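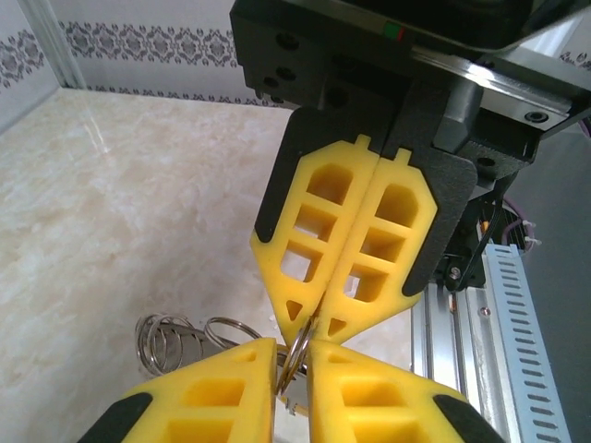

## Perguntas frequentes sobre as noites de buraco da Lurnari

Se você chegou agora e nunca pegou nas cartas, seja muito bem-vindo! Juntamos as dúvidas que mais aparecem no nosso e-mail.

### Preciso saber jogar antes de ir?

Não precisa. A mesa do Genivaldo Cordeiro é sempre a dos iniciantes, e ele explica tudo jogando, com as cartas abertas na primeira rodada (é o jeito mais rápido de pegar o gosto pela coisa!). Em geral, na segunda partida a pessoa já está brigando pelo lixo.

### Qual variante vocês jogam?

Buraco fechado, em duplas, com dois baralhos completos e os curingas. Para pegar o lixo é preciso usar a carta de cima na mesma hora, seja num jogo novo, seja num que a dupla já baixou. Quem gosta do aberto pode combinar com a mesa antes de distribuir.

### Quanto vale uma canastra?

A limpa vale 200 pontos e a suja, 100. E a batida final só conta com pelo menos uma canastra limpa na mesa, regra da casa que rende cada virada linda!

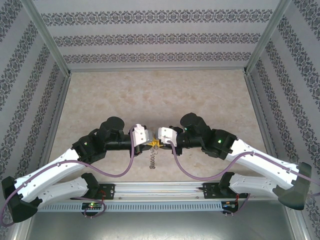 ### O que é o morto?

São dois montes de 11 cartas separados no começo. Quando um jogador da dupla fica sem cartas na mão, pega um deles e continua. Dupla que termina sem pegar o morto perde 100 pontos, e dói.

### Posso ir sem parceiro?

Pode, e muita gente vai! A Myung-ja Ji monta as duplas na chegada. Foi assim que ela conheceu o Dindo Layug, e os dois jogam juntos até hoje.

### Tem torneio?

Tem, em dezembro: a Copa Galtthorpe. São 8 rodadas, com intervalo para o café depois da quarta, e as inscrições fecham em 150 pessoas. No ano passado fomos quase 208 contando a torcida, uma festa danada. Se houver empate, vale o número de canastras limpas.

### Pode conversar durante a partida?

Conversa sobre novela, futebol e receita, à vontade. Sobre as cartas da mão, nem uma palavra, e sinal para o parceiro também não vale.

### Preciso levar baralho?

Temos baralhos para todas as mesas, mas se o seu é de estimação, traga! Só confira se as cartas não estão marcadas ou dobradas.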